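Sturngate, 10th June

Jellance opened at 146 and Deepak was already sweating. He had bought at 60. Told everyone he bought at 60. Told the guy at the sandwich place.

"Sell half," Macarena said. Not looking up.

"It's going to 200."

"Sell half, Deepak."

He didn't. Coffee. Back to the screen. 146 still, then a hair under, then a hair over. The chart looked like somebody's bad handwriting. Two years of his savings in a coin named after a jellyfish, or a dessert, he had never been sure wich.

Phone. Songül, from the Ellthorpe desk, talking before he got it to his ear.

"Someone's moving a wallet. Big one. One of the old ones."

"Moving it where?"

"To the exchange, where do you think?"

He hung up on her – rude, he'd say sorry later. Macarena had stopped typing. The whole row had stopped typing. Somebody's radio going, a song about rain.

Then the drop. No warning, no slope, just a red bar straight down like a dropped knife. 146. Gone. He clicked sell. The little wheel spun. He clicked again, which you are not suposed to do.

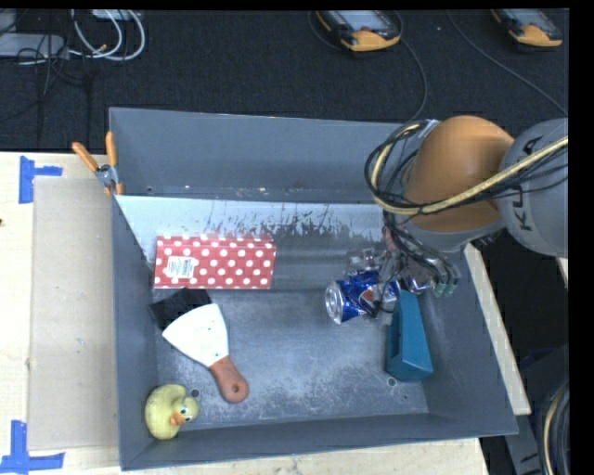

"Did it fill?" Macarena, behind his chair now.

"It's thinking."

"What's it thinking about?"

The wheel quit. A box came up, small and gray and very polite. Order filled at 45.

He read it again. Forty-five. Fifteen under what he paid, after all those mornings. And under it a second box, same gray, because he had clicked twice. Insufficient balance.

Macarena put her hand on the back of the chair. Left it there a minute.

"Lunch?" she said.

"Not the sandwich place," he said.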